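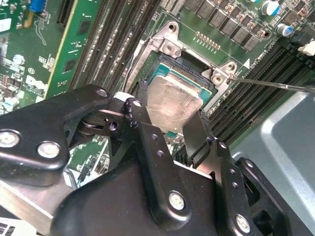

Thirty-nine boards on the pallet and the review due before the truck came back for the arm.

Leilani had the loaner agreement taped to the wall over the bench so she'd stop looking for it. Orngate Reclaim Kit, one arm, one gripper, one box of fingertips, one binder. Thirty days. Return in original foam. She had already lost some of the foam.

"What are you giving it," Otis said. He was in the doorway with his coat on. He'd been in the doorway with his coat on most of the morning.

"Don't know yet."

"Out of five."

"I know it's out of five, Otis."

She typed. The Orngate kit is aimed at the small refurb shop, one or two benches, pulling processors and memory out of dead workstations for resale. Deleted refurb. Put in repair. Put refurb back. Nine readers in ten of the Lestard Bulletin were refurb shops and the tenth was Gwendolyn Lyons, who edited it and wanted eight hundred words by the end of the day.

The arm waited. It made a small noise when it waited, a sort of tick, every so often. The binder said the tick was normal. The binder had a whole page on the tick.

Next board. Press the green key. Down it went.

What she wanted to write was about the hands. How her father did this. Lyle Kasprzak had the bench before her, he wasn't her father but he'd trained her father, and both of them did it the same way, thumb on the lever, push down, out a little, let it rise. Never let it snap. Then the lid of the frame, then two fingernails on the edges of the chip and straight up. Straight up! If you tipped it you dragged it and if you dragged it you bought the board. Her father had said that to her so many times it had stopped being words.

Couldn't put that in. Gwendolyn would cut it. Gwendolyn cut anything with a father in it.

The kit arrives in two cases. Setup took me an afternoon, longer than the claimed hour, mostly because of the clamp plate, which has four holes where my bench has a drawer.

Good. True, anyhow.

"Is it faster than you," Otis said.

"No."

"Is it faster than me?"

"Otis, a coat rack's faster than you."

He laughed and came in finally and sat on the stool with the bad leg. He owned the shop. People forgot that, he sort of did too. The kit was 3,530 to buy, and he'd written that number on the back of his hand in pen, she could see it from here, gone blurry at the edges where he'd washed.

"Mabli Bevan got one," he said. "Over at Achterberg."

"Mabli got the big one."

"She let two people go."

Leilani didn't type anything for a bit. The arm ticked.

"Two of how many," she said.

"Two of three."

OK. So that was what the coat was about. He'd been trying to have a conversation since he got here and hadn't known how to take his coat off for it.

She wrote faster. Fingertips are sold in packs. The stock ones are fine on memory and poor on anything with a worn latch. I swapped to the narrow set after the first day and did'nt go back. Software is plain, gets the job done. The teaching mode is the best part. You hold the arm by the collar and walk it through the job and it remembers.

It remembers. Well. She'd spent a whole evening at that, after Otis left, radio on low. Holding the thing by the collar like a kid at a crosswalk. Push down, out a little, let it rise. And the first time it played the move back on its own she'd had to go stand in the yard, because there was the pause. The little pause before the lift, that wasn't in the binder. Her father did that pause. He did it because he had a bad wrist. She didn't have a bad wrist, she'd just copied him, and now so had it.

Couldn't put that in either.

"How's it do on the scuffed ones," Otis said.

"Same as the clean ones. Doesn't care."

"You care."

"I wipe them first. It's a different thing."

He picked up the binder and turned pages without reading. Out front the bell went, somebody with a laptop in a grocery bag, and he got up, looked at the front, looked at her, went. She heard him say no, no, leave it with us, it's no trouble. Always no trouble. He charged that kind of customer about a third of what he should and then lay awake.

Ten minutes. Pros and cons, Gwendolyn liked pros and cons.

Pros. Patient. Does not get tired. Does not mind the last boards of the day, when I do mind. Bent nothing in the socket on any board I gave it that wasn't bent to begin with.

Cons. Price. Noise (slight). Needs somebody standing there. The brochure says it doesn't. The brochure shows a man eating a sandwich in another room. I tried the sandwich. It stopped with a fault light at the second bite, stuck on a latch any beginner would have jiggled, and it stayed stuck until I put the sandwich down.

She read that over. It was a bit much. Left it.

Otis came back with the laptop in its bag and set it on the shelf. Coat off now. He'd hung it on the nail by the sink.

"Ilotau makes one for less," he said. "I looked. Used."

"Ilotau makes a toy."

"So this one's not a toy."

"No. It's good." It came out crosser than she meant. "It's really good, Otis. That's what I'm having trouble with. If it was junk I'd be done by now."

He nodded at the floor for a while.

"I'm not Mabli," he said.

"I know you're not."

"I just thought, with your shoulder. The winter you had. In January you couldn't lift the kettle. I thought you could do the boards nobody can do and it could do the pallet." He rubbed at his hand, the number. "I should have said that first. I had it all lined up and then I asked about the stars."

The arm finished its board and went back up and ticked.

She hadn't known he'd noticed about the kettle. She'd been filling it with a cup, a bit at a time, all that month, when he was out front. Thought she was being pretty slick.

"It'd need the narrow tips," she said.

"Are they extra?"

"They're 180 a pack."

"For tips?"

"It's in the review. I'm putting it in the review."

"Put it at the top," Otis said. "Good god."

She put it at the top. Then she went down to the bottom where the stars went and the cursor sat there. Gwendolyn's form wanted a number and a sentence, one sentence, for the box on the front page. She tried three. Tried, a careful machine for a careful shop. Hated it. Tried, buy it if you already know how to do the job. Better. Sounded like her father, a bit, the way he'd sound when he was telling somebody off for their own good.

Four stars. Sent it. Saw the did'nt as it went and swore out loud.

"What?" said Otis.

"Nothing. Typo."

He had the phone already, the big one off the wall, and the binder open to the page with the sales number. He was holding it against his chest, not dialing.

"If I tell them to leave it here," he said, "do we still need the foam?"

She looked under the bench. There was some of it back there, behind the drawer, and more in the yard probably, where the wind had been at it.

"Call first," she said, and put the next board down, and squared it to the tape, and pressed the green key.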